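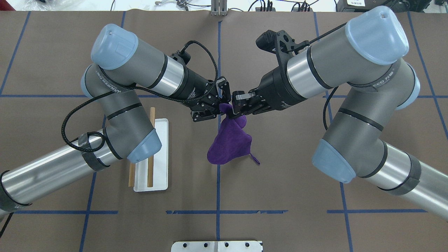 Vol. 4, Issue 2, p. 159

Figure 3. A towel held between the two grippers over the taped work surface, with the tray to the left of centre.

4.2 Regrasping under partial occlusion

The transfer of a towel from one gripper to the other is the step at which most cloth-handling policies lose track of the state. When both grippers are close to the material (Figure 3), the gathered part of the towel is hidden by the fingers, and the lower part hangs in folds that change with small wrist movements. A policy that depends on a full outline of the cloth has little to work with at this point. Virka therefore does not try to recover the outline. It estimates a single quantity, the likely position of the nearest free corner, and passes this estimate to both arm controllers together with a confidence value.

The corner estimate is computed from the head view and then checked against the joint positions of both arms. Where the estimate falls inside the volume taken up by a gripper, it is rejected and the previous estimate is kept. Where no valid estimate has been produced for a fixed number of control steps, the arms hold their positions and the wrist of the receiving arm is turned by a small angle to expose more of the cloth. We call this a reveal motion. It is the only movement in the controller that was written by hand; all others are learned from demonstrations.

The training set consists of 300 demonstrations recorded at the Joltbridge site by operators driving both arms directly. All were used for the main policy. A reduced policy was trained on a subset in which the operator completed the transfer at the first attempt – the aim being to find out whether examples of recovery from a poor grasp are of use or only add noise.

4.3 Layout of the workspace

The work surface is covered in brown material and divided into cells by strips of blue tape. The grid serves two purposes. It gives the operator a repeatable reference for placing objects at the start of a trial, and it gives a coarse scale against which drift in the camera mounting can be noticed between sessions. Cell labels are held in the trial sheet and are not marked on the surface. Tape lines were not used as visual features by the policy, and gaps or worn sections in the tape were left as they were.
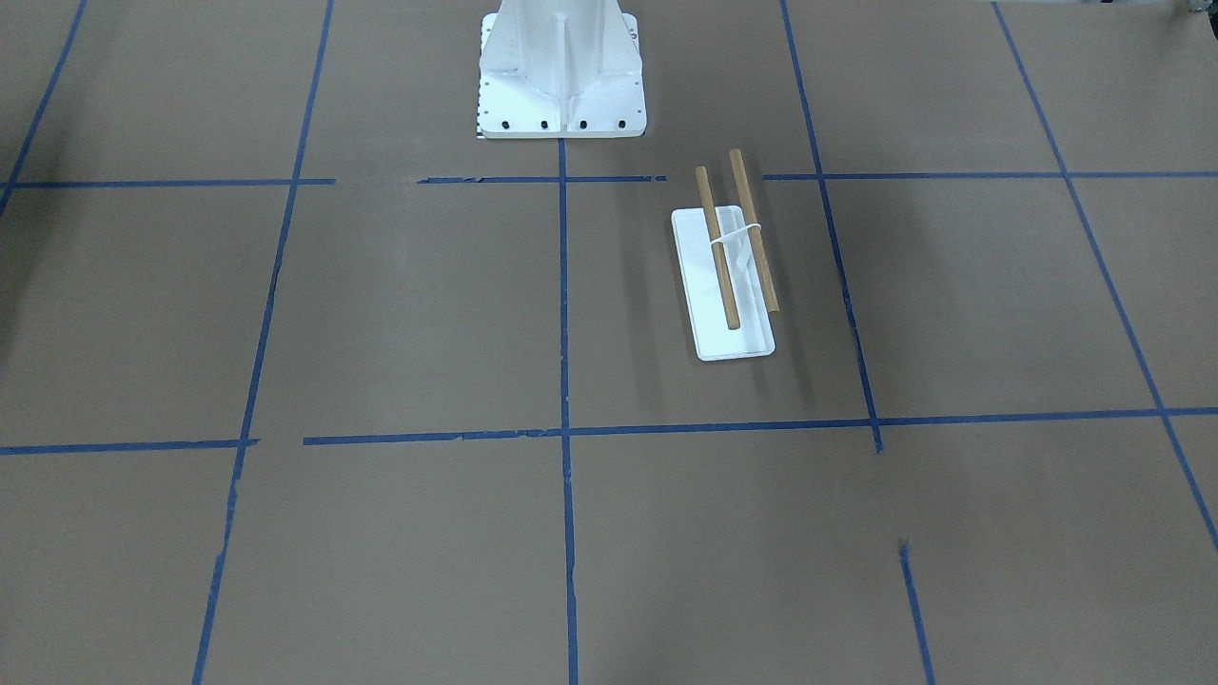
A tray carrying thin wooden sticks was included as a second object for the clearance test. The towel must be moved without the cloth or either arm disturbing the tray, and the cell in which the tray is placed is varied between blocks of trials. Position is recorded by cell only, and orientation within the cell is left to the operator. This is looser than the procedure used with the Iltness baseline, where objects are set against a printed template, and it makes direct comparison of the clearance results difficult.

Each policy was tested in 60 trials. A trial was scored as a success if the towel was held by the receiving gripper alone at the end of the motion and the tray remained in its cell. Contact with the tray that did not move it out of its cell was logged separately. Scoring was done from the fixed view by a rater who was not told which policy had been run.

The full policy completed more transfers than the reduced one, and the gap was widest when the first grasp was far from a corner. Removing the reveal motion had a smaller effect than expected: the arms often exposed the corner through ordinary movement. Results on the thicker Whitlock cloths, which fold less sharply, are given in Section 4.4.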